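Snack Table, Sowa Community Room – Photo Gallery

In March we cleared the snack table in our room at Sowa. During the winter everybody put something on it, and almost nothing went back to the cupboard. The gallery has 2 pictures. Click on a picture to see it bigger.

1. The pile, with the drink carton and the red paper cup

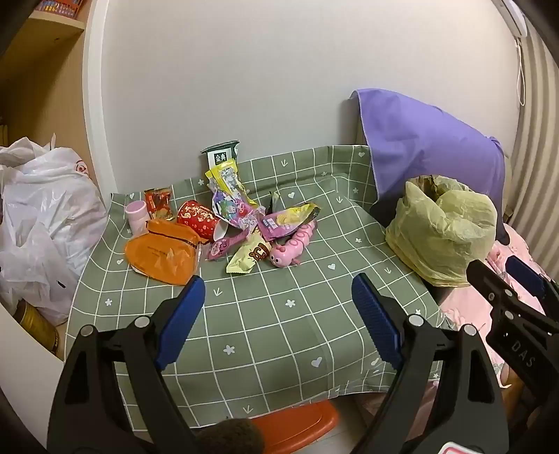

We agreed on a simple rule before we started: closed packets go in the tin, empty wrappers go in the bag, and cups go to the kitchen. The green tablecloth with the small hearts stays, because everybody likes it. I bought it at the Wundley market for 12 dollars, and it has survived many washes.

2. Small things among the snacks – a knotted wrapper and a pink toy in segments 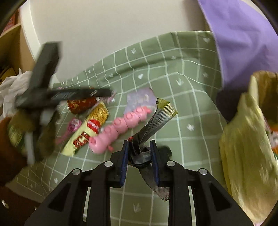 Toys have their own box now, on the low shelf next to the door. If your child is missing one, please look there first. The tin holds 40 small packets, so please do not fill it above the line.

The next gallery will be from our other room, at Stodley, where the bookshelf is waiting for the same treatment. If you want to help, write your name on the list by the window – mornings are best for us.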